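Unit 4 handout: Stock, reorder points and what it costs to hold things
Notes to go with the lecture, I. Kurup. Not a substitute for turning up.

Recap from last time. Stock is money sitting on a shelf. Firm has paid for it (or owes for it), hasn't been paid back for it. Every argument between purchasing and finance comes down to this somewhere.

Why hold any at all?
- supplier takes time to deliver (lead time)
- demand jumps about
- cheaper per order to buy a lot in one go
- price expected to rise, be careful with this one, it's guessing

Three sorts you need to name in the exam: raw materials, work in progress, finished goods. Plus consumables, which students always forget. Tape, gloves, batteries, printer labels. Low value, and the whole place stops when they run out.

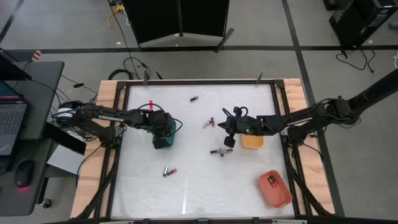

Two costs pull against each other. Ordering cost = everything it takes to place and recieve one order: admin time, delivery charge, checking in. Same whether you order one box or fifty. Holding cost = rent, insurance, spoilage, theft, interest on the money tied up. Goes up with how much you keep.

Order often, small amounts: ordering cost high, holding cost low. Order rarely, big amounts: other way round. Somewhere in the middle the total is lowest. That's the EOQ (economic order quantity), formula on the board, copy it down properly, the square root covers the WHOLE thing.

EOQ = square root of (2 x annual demand x cost per order / holding cost per unit per year)

Check your units. Annual demand goes with annual holding cost. Monthly with monthly. Most lost marks in the April paper were this.

Worked case: Pundance, small mail order firm, one warehouse. Buys a single type of packing carton from Tikkanen.
Annual demand 1,560 cartons
Working weeks 52
So weekly demand = 1,560 / 52 = 30 cartons
Lead time two weeks
Safety stock 14 cartons

Reorder point = (weekly demand x lead time) + safety stock
= (30 x 2) + 14
= 74

So when the shelf gets down to 74, place the order. Not when it gets down to 14! By then you've a fortnight to wait and not even half a week of stock.

Where does the 14 come from? Judgement, in this case. There's a proper method using standard deviation of demand, we do it next unit. For now take safety stock as given.

ABC sorting. Don't count everything with the same care.
A items: few lines, most of the value. Count often, tight control.
B items: in between.
C items: lots of lines, little value. Two-bin system is fine. Use bin one, when empty reorder, live off bin two meanwhile.

Batteries are the usual C item. Check shelf life though, old stock to the front (FIFO, first in first out).

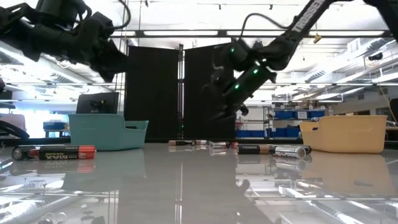
Fig. 2. Cylindrical batteries.

Where ABC goes wrong: value isn't the same as importance. A cheap seal that stops a machine is a C by value, but you'd want it watched. Some firms add a second letter for how critical the part is. Vidham case in the reader does this, pages after the table, read it before the seminar.

Stocktake v. perpetual system. Stocktake = stop and count the lot, usually year end. Perpetual = the record updates with every movement in and out. Perpetual still needs cycle counts becuase records drift: mis-picks, damage not written off, returns put back in the wrong place.

For the seminar:
Lerkeck uses 3,000 units of a part a year, works 50 weeks, lead time three weeks, safety stock 40. Find the reorder point. Then say what happens to it if the supplier starts taking four weeks. Show working.
Also bring one example of a C item from somewhere you've worked.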